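木节

木节是树木枝条基部被主干逐年增生的木质部包裹后留在木材内部的部分，在锯材表面呈圆形、椭圆形或条状的深色区域，也称节子、节疤。木节是木材分等时最常检验的天然特征之一，对木材的力学强度、干燥变形、切削加工和表面涂饰均有影响。在结构用材中，木节一般作为缺陷处理；在家具和室内装饰用材中，则视用途和流行样式而定。

形成

树木的侧枝起源于髓心附近。主干直径生长时，形成层每年在枝基周围增添新的木质部，枝条的基部随之埋入主干。枝条存活期间，其形成层与主干形成层相连，两者的年轮互相衔接，由此产生的木节与周围木材结合紧密。枝条死亡后，形成层停止活动，主干的新生木质部只能绕过枯枝向外生长，两者之间不再有组织上的联系，枯枝的树皮也可能一并被包入。

枯枝脱落或被修除后，主干的伤口逐渐愈合，此后形成的木材不再含有该枝条的痕迹。因此，同一根原木由内向外可分为活节区、死节区和无节区。无节区的厚度取决于树种的自然整枝能力、林分密度和人工修枝的时间。

分类

按与周围木材的连生程度，木节分为活节、死节和漏节。活节与周围木材全部或大部分紧密相连，质地坚硬，颜色略深。死节与周围木材部分或完全脱离，干燥后可能松动，在板面上留下孔洞。漏节本身已腐朽，且腐朽深入树干内部，常与心材腐朽相通。

按断面形状，木节分为圆形节、条状节和掌状节。圆形节多见于弦切面，由锯路横切枝条产生；条状节多见于径切面，由锯路沿枝条纵轴剖开产生；掌状节由同一轮生枝的两个条状节相对排列而成，常见于松属、云杉属等针叶树材。

按材质，可分为健全节、腐朽节和松软节。健全节中树脂含量较高者颜色呈红褐色至深褐色，硬度明显大于周围木材。

纹理与颜色

木节周围的纤维偏离主干轴向，绕节弯曲，形成局部斜纹。在弦切板上，这种偏斜表现为环绕节部的波状或眼状纹理；在径切板上，则表现为早晚材条带的局部弯折。节部颜色较深，原因包括枝材密度较高、年轮较窄以及树脂、酚类等抽提物的沉积。抽提物可沿细胞腔和射线向邻近木材扩散，使节的边缘颜色逐渐过渡，这一现象在浅色针叶树材中尤为明显。

浅色木材经光照后整体变黄，节部与周围的色差可能减小。经热处理或烟熏处理的木材，整体颜色加深，节部轮廓变得不易辨认。
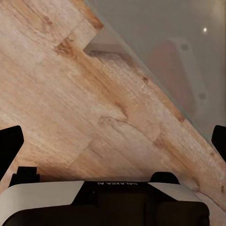

为什么木节处的油漆容易发黄？
节部的树脂和酚类抽提物会溶入涂层并向表面迁移，受光和受热后变色。常用的处理方法是在上底漆之前用虫胶清漆或专用封闭剂涂刷节部及其边缘，待完全干燥后再进行后续涂饰。

对力学性能的影响

木节对强度的削弱主要来自节周围的斜纹，其次才是节本身占据的截面。顺纹抗拉强度受影响最大，静曲强度次之，顺纹抗压强度受影响较小。横纹抗压强度和顺纹抗剪强度在某些情况下因节的存在而略有提高，这与节部密度较高有关。

在受弯构件中，木节的位置比数量更为重要。位于受拉边缘的节削弱作用最强，位于受压区的节次之，位于中性轴附近的节影响最小。因此，木梁安装时通常将节较少的一侧置于受拉侧。成组出现的节应按节群合并计算，相邻两节之间的纤维若未恢复通直，不宜作为独立的节评定。

卢特法·保罗（Lutfa Paul）在阿克尼斯（Akness）林场的一项试验中，将86根针叶树材试件按节的位置分为4组进行静曲测试，其中23根试件的受拉边缘含有死节。试验结果显示，该组试件的破坏多起始于节缘斜纹处，裂纹沿纤维方向扩展，断口呈阶梯状；节体在部分试件中完整脱出，表面未见明显撕裂。

检量

锯材的木节检量以节径为基本指标。圆形节的尺寸通常取与板材纵长方向平行的两条节周切线之间的距离，并以该距离与所在材面宽度之比表示。条状节和掌状节的量法因标准而异，部分标准规定直接量取节的最宽处。

木节个数一般在规定长度范围内选择节最密集的区段统计，小于规定直径的活节可不计。死节和漏节的限制较严，高等级锯材中漏节通常不允许存在。

机器分等以弹性模量、密度和图像信息估算木节的影响。X射线检测利用节部与周围木材的密度差异识别节的位置，对干燥木材的效果优于生材。激光散射法通过光斑沿纤维方向的拉长程度推算局部纤维倾角，可用于标定节周围的斜纹范围。斯特凡尼娅·奥斯塔普丘克（Stefaniia Ostapchuk）将后两种方法结合，用于莫姆洛（Momlow）制材厂的板材分选，并指出湿材表面的水分和锯痕会降低纤维倾角的测量精度。

干燥与加工

木节与周围木材的干缩方向不同。节的纵轴近似垂直于板面时，节体在板面内沿其径向和弦向收缩，而周围木材顺纹方向几乎不收缩，由此产生的应力可使节体开裂，死节则可能松脱。降低干燥初期的温度、放缓湿度梯度可减少节裂，但不能完全消除。含脂较多的针叶树材常在干燥过程中提高末期温度，使树脂中的挥发成分逸出，残余树脂趋于稳定。

刨削时，节两侧的纤维方向相反，刀具在一侧为顺纹切削，在另一侧为逆纹切削，易产生撕裂和凹坑。减小进给量、增大切削角或改用螺旋刀轴可改善表面质量。砂光时，节部硬度较高，磨削量小于周围木材，板面可能略有凸起。

松脱的死节可用木塞或补片修补。补片的纹理方向应与板面一致，含水率应与基材接近。细小的孔洞和裂隙可用环氧树脂或热熔填料填充，填充后须待其固化再行砂光。指接材生产中，较大的木节在配料时截除，短料经铣齿、涂胶后接长，每个截口与节缘之间须留出足够距离，使指榫避开斜纹区。

营林措施

人工修枝是减少木节的主要手段。修枝宜在枝条直径较小时进行，切口应贴近枝环而不损伤枝环。贝古姆（Begum）试验林采用的方案将修枝分为5次，每次只去除树冠下部的枝条，以免过度减少叶量。较高的初植密度可抑制侧枝增粗，促进下部枝条早期枯死，但也会延缓主干的直径生长，枯枝若不及时脱落，还会增加死节的长度。

参见

斜纹；应力木；树瘤；锯材分等；木材干燥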